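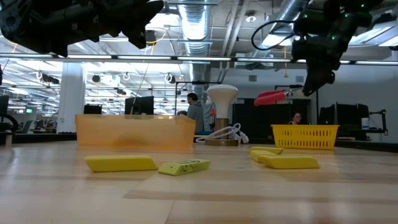
各位会员，夏天的通讯这次要说一说木头桌面的保养。春天以来，信箱里关于这个题目的来信最多，我就把它们放在一起回答。中文不是我的母语，如果有的词用得不太自然，请大家原谅，也欢迎写信来改正。

**先弄清楚桌面是什么处理**

我们收到的问题里，很多人一开始就问“应该买哪一种油”。我觉得这个问题早了一步。桌面如果是上过清漆的，油进不去，只会留在表面，变得黏手，灰尘也会粘上来。所以请先做一个小的试验：在桌子底面，或者不显眼的角落，滴一滴清水，等十五分钟。水珠还是圆的，颜色没有变，表面多半有漆膜。水慢慢进去，木头变深，那就是上油的桌面，或者是没有处理过的木头。

有一位会员来信说，她的餐桌一半吸水，一半不吸水。这种情况在旧桌子上很常见。漆膜在常坐的位置先磨掉，别的地方还保留着。遇到这样的桌面，只在磨掉的地方补油，效果常常不好，颜色会一块深一块浅。我建议把整个桌面重新打磨，虽然要花一个周末。

**砂纸的号数**

拼板的桌面，每一块板的纹理方向和软硬不完全一样，打磨的时候要有耐心。一定顺着木纹走，不要打圈。一般从 120 号开始，然后用 180 号，最后用 240 号就够了。

去年十月的木工晚会上，有人问能不能一直磨到 2000 号。可以，但是对要上油的桌面没有好处。表面太光滑，油吃得少，保护层反而薄。2000 号的砂纸请留给漆面抛光，或者留给磨刀。

每换一次号数以前，用吸尘器把粉末吸干净，再用微湿的布擦一遍。木头干了以后会起一些细毛，下一号砂纸正好可以把它们磨掉。我自己以前不做这一步，后来有一张书桌上完油，摸起来像猫的舌头，只好从头再来。
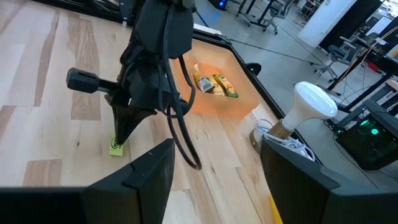
**上油：薄，再薄一点**

写信来的人里，失败的例子几乎都是油太多。倒一点在棉布上，擦开，等十五分钟，然后用另一块干净的布把多余的全部擦掉。请注意“全部”这两个字。擦完以后，手掌放上去应该没有湿的感觉。第二天再做一遍，干燥的木头可以做第三遍。

200 毫升的油，一张四人餐桌做两遍，一般还有剩余。剩下的油换到小瓶子里，尽量装满，瓶里的空气少，油就不容易结皮。

**安全，请一定读**

擦过油的布不能揉成一团扔进垃圾桶。亚麻籽油一类的油在干燥时会发热，布团里的热散不出去，可能自己烧起来。请把布摊开，一块一块晾在室外，完全变硬以后再扔。或者放进装了水的铁罐，盖上盖子。去年仓库那边差一点出事，所以我每一年都要重复这一段，老会员请忍耐。

**拼缝和水印**

冬天暖气开了以后，板与板之间出现很细的缝，这是木头在收缩，到了潮湿的季节一般会合上。请不要急着填腻子。填了以后，夏天木头膨胀，腻子会被挤出来，缝的边缘也容易受伤。如果缝到了夏天还在，并且能放进一张名片，再考虑修理。

白色的杯印，多数只在表层。可以用软布沾一点油，顺着木纹轻轻擦，放一夜再看。黑色的印是另外一回事，通常是铁和水一起造成的，常见于铁锅和花盆下面。这种要用草酸处理，请戴手套，在通风的地方做，做完用清水洗两遍。没有经验的会员，请先把问题写给我们，不要自己试。

木节的周围也请多看一眼。节子比旁边的木头硬，打磨时容易高出来一点。用一块平的木块包着砂纸，不要只用手指压。

**会员消息**

Stestora 的会员柜台现在可以借带式砂光机，每次最多两天，押金 200 元。还机器的时候请把集尘袋倒空，上个月有三台回来的时候袋子是满的。

Bultberg 工作室的旧木料清单已经更新，这次一共 191 件，大部分是短料，适合做凳子和砧板。想看料的人请提前写信，工作室的门口不能停车。

Rana 读书小组下一次要读一本讲榫卯的旧书，图很多，字不多，初学的人也可以参加。

Hovano 分部问，有没有人愿意转让一台还能用的台钳，新旧没有关系，钳口要平。

来信请写明桌子的大概年龄和木头的种类，不知道种类也可以，请附上一小片刨花。秋天的通讯打算谈椅子松动的问题，现在就可以把问题寄来。

2024年7月26日，通讯编辑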